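Banco de trabajo

Un banco de trabajo es una mesa robusta, de superficie plana y altura fija o regulable, destinada a realizar tareas manuales, de montaje, de medición o de ensayo. Se emplea en talleres de carpintería, cerrajería y relojería, en aulas técnicas y en laboratorios. En español se usan también las formas banco a secas y, en laboratorios, mesa de laboratorio o poyata.

Historia

Los bancos más antiguos de los que hay noticia eran tablones apoyados sobre patas, con topes para sujetar la pieza. Los carpinteros romanos ya conocían el barrilete, un gancho de hierro que se introduce en un agujero del tablero y presiona la madera por fricción. La prensa de tornillo se generalizó más tarde y dio lugar a los modelos regionales europeos, distintos sobre todo en la posición de las mordazas.

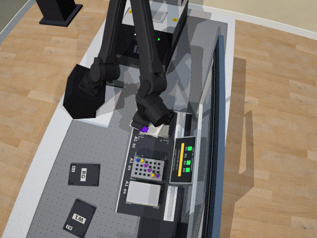 Esta página se editó por última vez en diciembre.

Superficies perforadas

Algunos tableros llevan una retícula regular de orificios. En carpintería sirven para alojar topes y barriletes; en óptica y mecánica de precisión suelen ser roscados y permiten atornillar soportes. En las mesas ópticas métricas la separación habitual es de 25 mm – en las de medidas inglesas, de una pulgada.

Materiales

La haya y el arce son las maderas más comunes en el taller, por su dureza y su grano cerrado. El acero se prefiere en cerrajería. En los laboratorios químicos se recurre a la resina epoxi, la cerámica técnica o el acero inoxidable, según los productos que se manipulen.

Altura

La altura depende de la tarea. El cepillado a mano pide un banco bajo, que permita cargar el peso del cuerpo; el trabajo fino, uno más alto. La ergonomista Ilona Oláh distingue en su manual entre bancos de fuerza y bancos de vista – clasificación que Liviu Onu amplió después con una categoría intermedia para el montaje.

Véase también

Barrilete
Mesa óptica
Tornillo de banco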